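Nevero Heated Gloves — Set-Up Guide
Section 3: Charging, first wear and heat levels

Read this bit before you plug anything in. Takes two minutes.

What you should have
Gloves, one pair. Two Bosix battery packs. Split charging cable. Wall plug not included, any standard USB plug is fine.

Charging the packs
1. Take both packs out of the gloves. Never charge them inside the cuff.
2. Push the cable ends in all the way. Loose fit = no charge.
3. Red light means charging, green means full. First charge takes around 13 hours, after that it's a lot quicker.
4. Unplug when green. Don't leave them on for days.

CAUTION: Do not charge on a bed, couch or car seat. Hard flat surface only. If a pack swells, smells odd or gets too hot to hold, stop and dont use it again.

Fitting the packs
1. Open the zip pocket on the inside of the cuff.
2. Find the short lead. It sometimes slides down behind the lining, just fish it out with a finger.
3. Plug the lead into the pack until it clicks.
4. Pack goes in label side out, lead folded flat on top. Close zip.
5. Same again for the other hand.

Note: packs are the same left and right. Swap them if you want.

Turning on
1. Hold the button on the back of the hand for three seconds. Light comes on red (High).
2. Press once for Medium, white.
3. Press again for Low, blue.
4. Hold three seconds to turn off.

Start on High for a few minutes and then drop down. Each glove runs on its own, so set them seperately.

CAUTION: If your hands have poor feeling for any reason, talk to a doctor before using heat. Don't sleep in the gloves. Take them off if skin turns red or sore.

Light flashing?
Slow red flash — pack is low. Fast flash — bad connection, unplug the lead and redo it. Still flashing after that, try the other pack. If the flash follows the pack, it's the pack. If it stays with the glove, write to us and quote code 57.
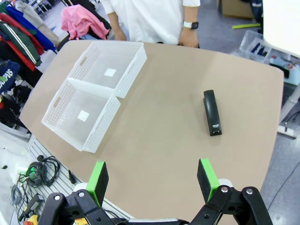
Can I wear a thin liner under the gloves?
Thin silk or wool is fine, but keep it snug. Thick liners block the heat and make the button hard to press.

End of season
1. Charge packs about halfway. Not full, not flat.
2. Unplug from gloves. Store somewhere dry, out of the sun.
3. Top up once over the summer, August is good.

Washing is in Section 4. Packs OUT first.

Guide text: Saoirse Ó Gríofa, Nevero product support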